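The Brisska is a garment-sorting cell built by Ladberg and best known for the patience it asks of its keepers. Its gripper has two dark gray fingers, each slotted near the tip, and its work surface is upholstered. 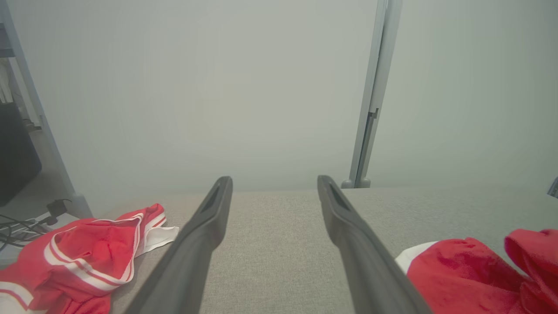 Setup follows a routine written by Enikő Bodnár in May. The fingers are inspected every 2,000 cycles and replaced at 4,000 - or at the first snag, if that comes sooner, and it does. Lint is brushed from the slots daily, in theory.
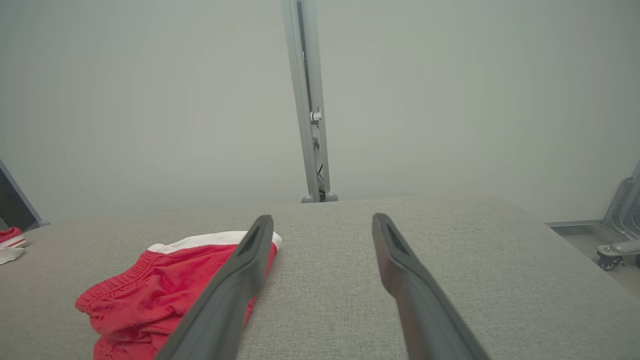 Gripper fingers over the padded surface, with red athletic shorts at left.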